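Chapter 4
Tasks From Paper: Collecting Household Demonstrations With Printed Prompts

Draft for course use. Natalina Villa and Jhonatan Taipe

Before you start: you need Chapter 2 (head camera calibration) and the first half of Chapter 3. Skip the math in 3.6 for now.

Most robot learning papers give one line to how people were told what to do. "Participants performed household tasks." Fine, but which ones, and in whose words? This chapter is about that line. Written prompts, one task per sheet, person reads, person does it, head camera records. Cheap method. Easy to get wrong.

The running case is the Frade set: 1,247 recordings, 30 homes, hands visible for most of the working time. Sheets carry a task number, a place in the home, a short title and a paragraph of instructions. Then the wearer is on their own. 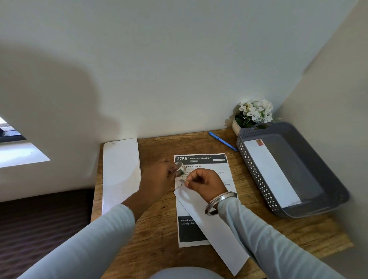
The trouble starts with the gap between the sheet and the hands. People read ahead. They skip. They use whatever tool is closest, do the job at a desk when the sheet says balcony, stop halfway to move the mail. Early on, Nivaldo Marinho threw those recordings out as noise. Špela Atanasov put them back in and retrained, and the policy got better at recovering from a bad grasp. Section 4.3 has the numbers and teh ablation.

So two labels per recording, always. What was asked; what was done. Keep them in seperate columns and never merge them, even when they match.

Terms you will meet: prompt, adherence, drift, substitution. Definitions in 4.1. Drift is the one students mix up, usually with substitution.

Warm-up, before 4.1. Write a prompt for a small chore in your own kitchen, 200 words at most. Give it to somebody else. Record 13 minutes, no talking. Then label it both ways and bring both columns to class.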